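通所介護における水分摂取支援事業　中間報告

提出先：スムホルム財団（Sumholm）地域保健助成担当
報告者：マダレナ・ブランダン（Madalena Brandão）
対象期間：助成開始から2月末まで

概要

本事業は、通所介護施設を利用する高齢者の水分摂取量を増やし、冬から春にかけての脱水を防ぐことを目的としています。対象はヤトフ（Jatov）地区の通所施設2か所です。期間中に聞き取り、提供方法の見直し、職員研修、記録用紙の改訂を行いました。計画書に記載した作業のうち、家族向け冊子の印刷だけが遅れています。そのほかはおおむね予定どおりです。

支出は承認予算の範囲内で、費目間の流用はありません。冊子の印刷費が未執行のため、消耗品費と印刷費を合わせた執行額は計画を下回っています。詳細は別添の収支表をご覧ください。

背景

冬の脱水は夏に比べて気づかれにくく、施設でも家庭でも対応が後手に回りがちです。暖房で室内が乾燥していても、汗をかいた感覚がないため、利用者本人は飲む必要を感じません。夜間のトイレを避けようとして、夕方以降の水分を控える人もいます。聞き取りでは、午前中から控えているという利用者もいました。送迎車の中でトイレに行きたくなることが心配だという理由でした。

以前の対応は、食事と午後のお茶の時間に湯のみを一杯ずつ配り、残った分を職員が片づけるというものでした。配った量は記録していましたが、飲んだ量は記録していませんでした。事業開始前の記録を今回の比較に使えないのはこのためです。

利用者への聞き取り

利用者12名に個別の聞き取りを行いました。場所は静かな相談室とし、本人が希望した場合には家族が同席しました。質問は、好きな飲み物、飲みやすい温度、自宅での飲み方、施設で飲みにくいと感じる場面の順に進めました。

多かったのは、湯のみがいっぱいだと持つのが怖いという声です。手の震えがある方や、関節に痛みのある方は、こぼすことを気にして最初から手をつけないことがあります。半分だけ入れてもらえれば飲めるが、職員が忙しそうなのでおかわりを頼みにくい、とも話していました。

温度の好みは分かれました。熱いお茶でなければ飲んだ気がしないという方もいれば、冷めたものを少しずつ飲みたいという方もいます。以前は施設側が一律に温かいほうじ茶を出していました。甘い飲み物を望む声もありましたが、糖尿病の治療中の方がいるため、個別計画を確認したうえで対応することにしました。

聞き取りの内容は、本人の同意を得て個別のケア記録に転記しました。転記に同意しなかった方の分は、集計にのみ使用しています。

提供方法の見直し

聞き取りを受けて、湯のみに半分ずつ注ぎ、飲み終えたらすぐに注ぎ足す方式に改めました。各テーブルには水差しを置き、職員は席を回るときに声をかけて注ぎます。自分で注げる利用者には自分で注いでもらい、隣の人の分を注ぐことも妨げないことにしました。

水差しの選定では、満水にしたときの重さ、持ち手の太さ、注ぎ口の切れ、洗いやすさを確認しました。候補はフレルネル（Flernel）から貸し出しを受け、職員と利用者が水を入れて使ってみたうえで意見を出し合いました。大きいものは補充の手間が減りますが、利用者には重すぎるという意見が強く、容量の小さいものを多めに配置する案を採用しました。

色についても意見がありました。透明な容器は残量が一目でわかる反面、白いテーブルの上では輪郭が見えにくく、視力の低下した方が手をぶつけることがあります。そのため、卓面との色の差がはっきりした容器を優先しました。

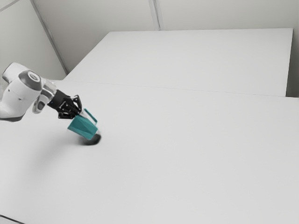 図1　白い卓面の上で傾けた青緑色の水差し

容器の洗浄は昼食後と閉所前に行います。飲み残しは注ぎ足しに使わず、昼食後にすべて入れ替えます。当初は午前の分をそのまま午後に回していた日があり、衛生面の指摘を受けて手順書に明記しました。

とろみの必要な利用者については、共用の水差しを使わず、従来どおり個別に用意しています。同じテーブルにとろみの必要な方とそうでない方が座る場合、誤って注いでしまうおそれがあります。該当する方の湯のみには色つきの受け皿を使い、新しく入った職員や代替職員にも毎朝の申し送りで伝えています。

職員研修

研修は期間中に3回実施しました。初回は脱水の兆候の見分け方、次は声のかけ方と姿勢の整え方、最後は記録の付け方を扱いました。いずれも勤務時間内に行い、出席できなかった職員には資料を配布して、各施設の主任が後日説明しました。

声のかけ方は、もっとも議論になった項目です。「飲んでください」と繰り返すと、利用者が急かされていると受け取り、かえって手を止めることがあります。研修では、職員も一緒に座って飲む、食べ物の話をしながら勧める、飲みたい温度を先に尋ねるといった方法を試しました。職員が一緒に座る方法は評判がよかったものの、人手の少ない時間帯には難しいため、午後のお茶の時間に限って続けています。

姿勢については、ヘルストレム理学療法室（Hellström）に指導を依頼しました。椅子が深すぎて足が床に届かない利用者は、あごが上がったまま飲むことになり、むせやすくなります。足台を置き、背中にクッションを入れることで対応しました。足台は備品費で購入し、不足分は施設の予算で補っています。

記録用紙の改訂

以前の用紙には「提供」と「残り」の欄がありましたが、残りの欄はほとんど空白でした。改訂版では、半分の湯のみを一つの単位とし、飲み終えるごとに丸を付ける形にしました。時刻は午前、昼食時、午後に区分しています。単位を小さくしたことで記入が簡単になり、空欄は目に見えて減りました。

一方で、利用者同士が注ぎ合った分が記録から漏れるという問題が残っています。職員がその場にいないと丸が付かず、実際より少なく記録されます。利用者自身に丸を付けてもらう方法も試しましたが、認知症のある方には負担が大きく、継続は見送りました。現在は、水差しの残量をテーブル単位で確認し、個人の記録と突き合わせています。手間がかかるため、毎日ではなく決めた日にのみ行っています。

これまでの変化

個人ごとの摂取量は、記録方法を変えてからの期間が短く、増減を述べられる段階にありません。最終報告では月ごとの推移を示す予定です。

現時点で言えるのは、手つかずで下げられる湯のみが減ったと職員が一致して述べていることです。利用者からは、おかわりを頼まなくてよくなったという感想が寄せられました。自宅でも小さめの湯のみに替えたという家族からの連絡もありました。

好ましくない変化もあります。午後の排泄介助が増え、送迎前の時間帯に職員の負担が集中しています。片方の施設では送迎の出発が遅れる日が続き、お茶の時間を繰り上げて対応しました。利用者がトイレを心配して再び飲まなくなることのないよう、出発前の声かけの順番も見直しています。

テーブル上の配置も調整しました。水差しを中央に置くと、腕を伸ばしたときに袖が湯のみに触れやすく、端に置くと落とすおそれがあります。今は、注ぐことの多い人の利き手側で、卓の縁から手のひら一つ分以上内側に置くことを目安にしています。昼食の配膳時にはいったん下げ、食器が片づいてから戻します。

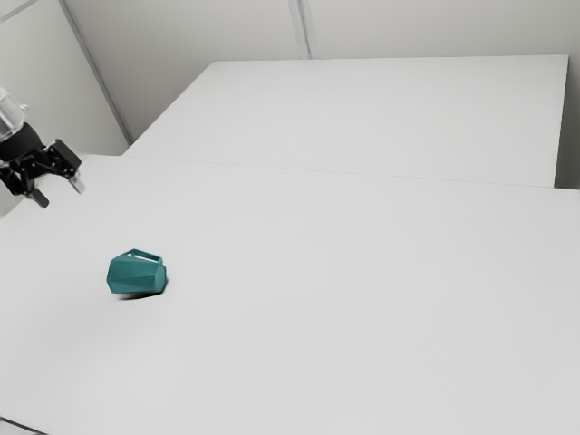 課題と対応

家族向け冊子は、原稿の確認に時間がかかり、印刷に入れていません。腎臓や心臓の病気で水分制限を受けている方がいるため、「たくさん飲みましょう」という表現を避け、主治医に確認する手順を冒頭に置くよう書き直しています。医療面の確認が終わり次第、印刷に回します。

職員の入れ替わりも課題です。期間中に研修を受けた職員の一部が異動し、後任への引き継ぎが十分ではありませんでした。手順書を一枚にまとめ、配膳室の壁に掲示しましたが、掲示だけでは半量で注ぐ理由が伝わらず、元のようにいっぱいまで注ぐ例が見られました。次期は、新任者の初日の業務にお茶の時間の同席を組み込みます。

冬季の乾燥対策として計画していた加湿器の増設は、施設側の設備更新と重なるため取り下げました。この費用は助成の対象に含めておらず、予算への影響はありません。

次期の予定

冊子を印刷し、利用者の家族に配布します。配布の際には連絡帳に短い質問票を挟み、自宅での飲み方について回答をお願いします。質問票は無記名とします。

暑くなる前に、冷たい飲み物の提供手順を追加します。氷の使用については、むせやすい方への影響を確認してから決めます。送迎車内での水分補給も検討項目ですが、停車中に限るか、乗車前に済ませるかは運行担当と協議中です。

聞き取りは同じ利用者に対してもう一度行い、前回の回答と比較します。体調の変化などで参加が難しい方については、家族または担当職員から話を聞き、本人の回答とは分けて集計します。

ご相談事項

冊子の印刷が次期にずれ込むため、印刷費の繰り越しをご承認くださいますようお願いいたします。金額の変更はありません。あわせて、水差しの一部に持ち手の緩みが見つかり、交換品の購入を消耗品費から支出したいと考えています。見積書は収支表とともに添付しました。

添付書類
収支表
水差しの交換に関する見積書
改訂後の記録用紙
職員研修の資料一式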